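**Monday, October 7, 2024**

## Changes to the allotment water supply

The standpipes on the Thiele side will be turned off for the winter at the end of this month. Anyone who still needs water for late leeks or new fruit bushes should fill their butts before then. The tap by the main gate stays on all year, though it may be wrapped against frost, so please put the lagging back after use.

The new pipe along the lower path is nearly finished. Jörg Görtz and Nele Kröger dug the last stretch in September, and the trench has been filled in as far as plot 70. The ground there is still soft. Keep barrows to the left until it has settled.

We have also looked again at the water charge. It has been 6 euros a plot for several years and no longer covers the bill, which went up twice. From April it will be 8.50 euros for a full plot and half that for a half plot. Payment can be made with the rent as usual.
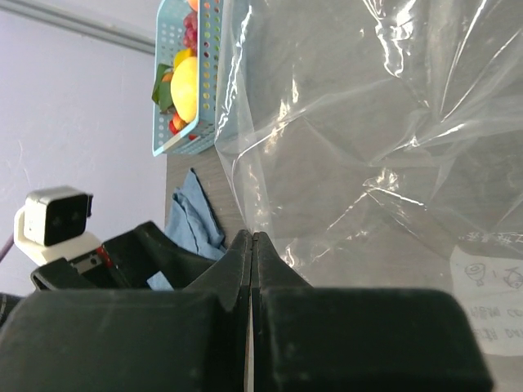
Volker Tiedemann wrote in to ask whether half plots could share a meter instead, as he waters very little after July and would prefer to pay for what he uses. We had a quote from Zarine for this. Each meter would cost 80 euros before fitting, and the old pipe on the upper side would have to be replaced first. It will be on the list for the spring meeting, but the flat charge goes ahead in the meantime.

Two smaller matters. Hoses left running unattended have flooded the Ruppert plot again, and Edeltraud has lost most of her winter spinach. Please stay with your hose. And the waiting list for second-hand water butts is open: Gilberto Huamán has 2 left, both with lids, to be collected from plot 14 on any dry Saturday morning.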